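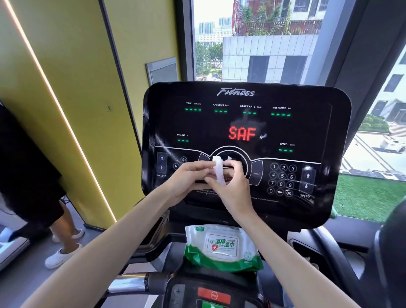
Negin Akbari wrote to the studio that the newborn session had taken less out of her household than she expected, and that the prints now hang in her mother's hallway. Semple Family Portraits invites families to take part in its spring portrait series, to be held at the Rilholm studio throughout February.

The studio seeks 14 families expecting a baby or caring for an infant under six months. Siblings and grandparents are welcome. Each family will attend one session of 55 minutes, by appointment, between 9 a.m. and 3 p.m.

There is no sitting fee. Participants receive ten edited digital files and one framed print. Sessions may be paused at any time for feeding or changing – please bring a spare blanket and a plain change of clothes for the child.

A parent or legal guardian must sign a release before the session. Selected portraits will be shown in the Mometti Gallery. Families may decline public display and still take part.

To apply, send a statement of no more than 300 words, with the child's age or due date, to Eilidh Buchanan, Studio Coordinator. Applicants will be notified by mail.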